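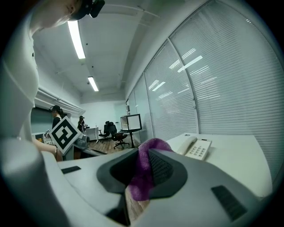
Last changed: Dec 23, 2021

How Do You Teach a Robot to Pick Up a Cloth?

Robots are good at sums and terrible at laundry. A robot can work out the distance to the moon before you finish your cereal, but hand it something floppy and it has no idea what to do. So people have to show it.

The cloth pinched in the big white gripper is purple and a bit fuzzy. You could pick it up half asleep. Your fingers feel where it is, squeeze just enough, and let it hang. You never had to think about any of that, and if somebody asked you to write down the steps you would get stuck after "grab it."

Eun-ji Bae got stuck too. She works on a project called Gomum, and she once tried to write instructions for folding a sock. She gave up on page eight. After that she did what your grandparents did when they taught you to tie your shoes – she showed it.

There are two main ways to show a robot something.

The first is by hand. You hold a gripper, a tool that pinches like a robot's hand, and do the job with it yourself. Pick up the cloth, move it over, put it down. A camera on the gripper can record what the gripper "sees" while you work. Later, a computer studies the recordings and tries to learn which movements go with which views.

The second is by remote control. You stay where you are, move your hands or some controls, and a robot arm copies you. Bart Willems, who teaches this to beginners, says it feels like eating soup with somebody else's arm.

What about the black and white blocky square on the card? It's a marker. A computer can spot that pattern easily and use it to work out where things are. Think of it as a name tag, only much harder to read if you're a person.

One try is never enough. The robot needs to see the job done again and again, with the cloth bunched up one way and then another. Some 200 tries is a fair start for one small job. You learned faster than that, so feel free to be smug.

Try it at home: take a pair of kitchen tongs and fold a washcloth. No fingers! Now ask a friend to do it with their eyes shut while you tell them every move. Swap places when the arguing starts.

Clamness Kids | Questions? Use the contact form | © 2021 Clamness | Back to top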